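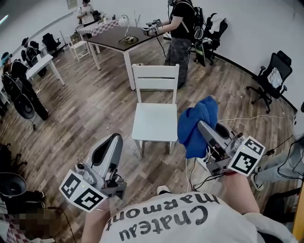
Camargo hand-held gripper pair, bought through Endgate
Rating: 4 out of 5

We budgeted for two pairs and ended up with several more, so take this as a review from someone who has paid for them more than once.

The price is the main draw. A pair with tags and cables came to 500 dollars, against 1000 for the Zusard set we had on trial in July. The Zusard jaws close more smoothly and the handles are nicer. For picking up cloth and small household things I couldn't find a difference worth paying double for.

Plan for the extras. The backpack rig is sold separately, and so is the headset. Endgate quoted us 9 days for the grippers and 31 for the backpacks, which left us with hardware and no way to wear it. Order both on the same day. Spare marker tags are cheap – get a second set, as the corners scuff.

Weight is fine for a morning. By 3 p.m. people want to sit down, so put some chairs in the budget too. Cables are my one real complaint. They hang off the grip and end up on the floor, and the clips in the box are too small to hold them.

We also looked at Grilell, who only rent. That would suit a short project. Past a couple of months, buying was cheaper for us.

One star off for the cables and the split delivery. Would order again.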